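Warten auf den Butler

Im Prospekt von Felano steht, die Maschine werde uns »den Alltag zurückgeben«. Ich hatte nicht bemerkt, dass er weg war, aber ich bin hingefahren. Auf dem Programm des Vormittags bei Brekwood, einem umgebauten Bürogeschoss mit sehr gutem Parkett: ein Getränk, ein Kühlschrank, dazu ein Fußboden, auf dem Kleinkram liegt. Was man eben so macht, während man an etwas anderes denkt.
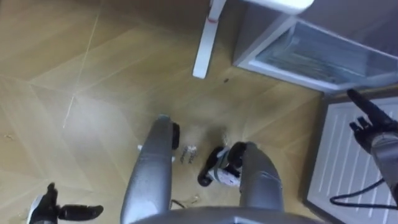
Von Azar Grarkesier
Redakteur für Technik und Alltag

25. September 2023

Jeder Haushalt kennt diese Sorte Boden. Ein paar Krümel, dazwischen etwas Silbriges, das Schrauben sein könnten, ein Stück dünner Draht. Ein Mensch sieht das, seufzt und bückt sich. Der Roboter hat das Bücken auch im Repertoire, das Seufzen soll in einer späteren Softwareversion kommen (ich habe gefragt, man hat höflich gelacht).

Die schwarzen Hände mit ihren vielen Fingern sind der ganze Stolz des Hauses. Sie sehen teuer aus und sind es wohl auch. Bloß ist eine kleine Schraube auf Parkett für eine Roboterhand ungefähr das, was für unsereinen ein nasses Stück Seife ist. Man muss sie erst einmal erkennen, dann mit zwei Fingerspitzen treffen und dann noch wissen, ob man sie wirklich hat. Wir Menschen spüren das. Der Maschine muss es ein Sensor erzählen, und Sensoren erzählen viel, wenn der Tag lang ist.

Seit Juli wird hier geübt. Von 70 Aufgaben, die auf der Wunschliste der Entwickler stehen, gelten 26 als machbar, sieben davon als »vorzeigbar«. Nach dem Unterschied zwischen machbar und vorzeigbar habe ich zweimal gefragt und zwei verschiedene Antworten bekommen. Wäsche falten steht auf der Liste übrigens ganz unten, mit Bleistift.

Das Schwierige am Haushalt ist ja, dass er so schlampig organisiert ist. In der Fabrik liegt jedes Teil dort, wo es gestern lag, und wenn nicht, bekommt jemand Ärger. Zu Hause steht der Senf mal oben, mal in der Tür, mal bei den Nachbarn. Ein Kühlschrank ist für einen Greifarm eine enge Höhle mit Rillen, Fächern und Kanten, an denen man hängen bleibt. Dazu eine Klappe, die so weit im Weg steht, wie sie eben im Weg steht.

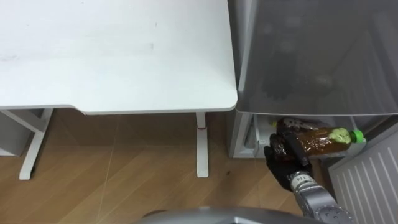
Fester Griff, grüner Deckel: eine Flasche im unteren Fach des Kühlschranks.

Mit der Flasche kommt man der Sache schon näher. Durchsichtiger Kunststoff gehört zum Gemeinsten, was man einer Kamera vorsetzen kann, halb Gegenstand, halb Spiegelung. Dass die Finger sich um den Bauch der Flasche schließen und nicht daneben, ist eine Leistung, für die vor ein paar Jahren noch ein ganzes Institut angestoßen hätte. Vermutlich mit etwas Stärkerem als der bernsteinbraunen Flüssigkeit, die hier nach Tee aussieht.

Was mich das im Alltag kosten würde, wollte ich natürlich wissen. Einen Preis nennt Felano nicht, einen Termin auch nicht. Man denke zunächst an Werkhallen, an Regale und Kisten, da seien die Wege gerade und die Kundschaft geduldig. Danach Pflegeheime, Hotels, irgendwann meine Küche. Ich habe versprochen, bis dahin nicht aufzuräumen.

Auf der Rückfahrt habe ich überlegt, was ich dem Ding als Erstes auftragen würde. Den Filter der Spülmaschine wahrscheinlich. Oder das Fach unter dem Gemüsefach, in das ich seit dem Einzug nicht mehr geschaut habe.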